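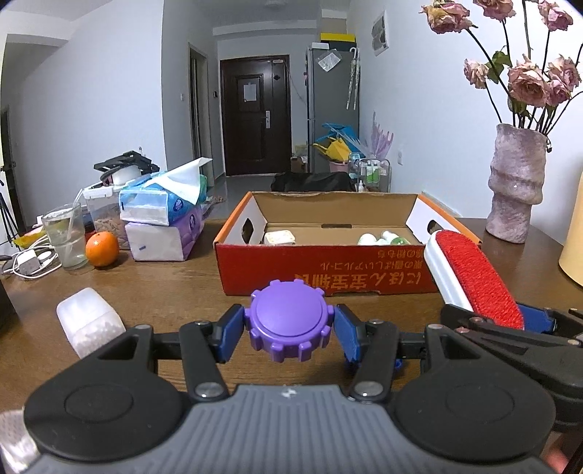 Sawsan Boutros
13/10/2022

ok small parts thread. table day at my place, the gear bits finally have to live somewhere that isn't the kitchen drawer

Rule I'm trying this time: one open box on the table and everything passes through it. no piles. piles are how we got here

The box is a shallow red one, with orange sides. Japanese and Chinese lettering on the front, currently upside down. not turning it around now, it's got stuff in it

Do love a box with handle holes though. You can carry the whole mess to another room when people come for dinner and carry it back after. I've moved this "system" so many times this month

The purple toothed thing. Cap? gear? I say gear, Olga says lid. It has teeth all the way around the rim and a smooth top that's a little bit domed. There's a dark blue toothed one on the table too so my side of the argument is getting stronger

Olga Henriques if you're reading this, lids do not need teeth

(she'll say child-proof lids have ridges. ridges aren't teeth. moving on)

Gears are the worst thing to store btw. Too fat for the flat trays, too small for the bins, and if you drop one it rolls under the fridge and that's it till December

Tried the Stostora divider trays last spring. Nice trays! The gears stuck up over the top and the lid wouldn't close so I had a rubber band around it, then two, then I gave the trays to my sister for earrings

Also tried zip bags. Can't find anything in a zip bag. you have a bag of bags

So now: gears go in a wide jar. Clear, no label, I can see what's in there. Big Skakberg jar that used to hold rice, washed it last night and it still smells a bit like rice. fine

Things that are NOT gears stay in the red box untill I know what they are. So far that's the little white and cream blocky piece on the left, a rounded white something, and a small white and green bottle-ish thing on the right

The bottle-ish one I keep picking up and putting back. It isn't a toy part. It isn't kitchen. It has been in this house longer than the couch

Brush is out too, the long one. Gear teeth collect crud like you would not believe. Crumbs, lint, that gray fluff that comes from nowhere

How I do it: dry brush first, across the teeth and then along them. Tap it out over the sink. Only if it's sticky do I use water, and then warm with a drop of dish soap, and let it dry on a towel overnight. don't put them in the jar damp, ask me about the smell

Somebody asked last time if you can put plastic gears in the dishwasher. I did 10 of them once on the top rack. 6 came out fine. The others I found under the spray arm, one had gone sort of oval. So no

Doing the brown wood table with no cloth on it this time. Cloth seemed smart (quiet, no scratches) but the small stuff gets caught in the folds and then you shake it out on the porch and there goes your afternoon

I can see dark blue on brown just about. Black on brown forget it. If I did this again I'd put down a white tray

Question for the tidy people: do you sort by color or by size?? I started by color bc it looks great in the jar but then you need two that actualy fit together and they're never the same color

Update, going by size. Purple one goes with the big ones. Color was vanity

Ordered one of those Majali label makers and then cancelled it. I have masking tape. I have a pen. The pen's dead but I have others

Olga just texted "lid." Nothing else. Just that

Ok what the red box is for, long term: it stays open on the shelf by the door and it's the "don't know" box. If something's been in there 2 months and no one has asked for it, out it goes. Trying to be strict. The bottle thing gets an extension

My mom kept a box like that, except hers was a cookie tin and nothing ever left it. I think there were 100 buttons in there and a key to a car we sold. I'd like mine to be less of a museum

Also if you have a Ruleck shelf, the shallow ones, measure your box first. Measure the handles side, not only the long side. I did the long side

Tape label for the jar says GEARS. Taking a vote on the purple one anyway, replies open, lid or gear, Olga you get one vote like everybody else

Back to brushing. will post the jar when it's full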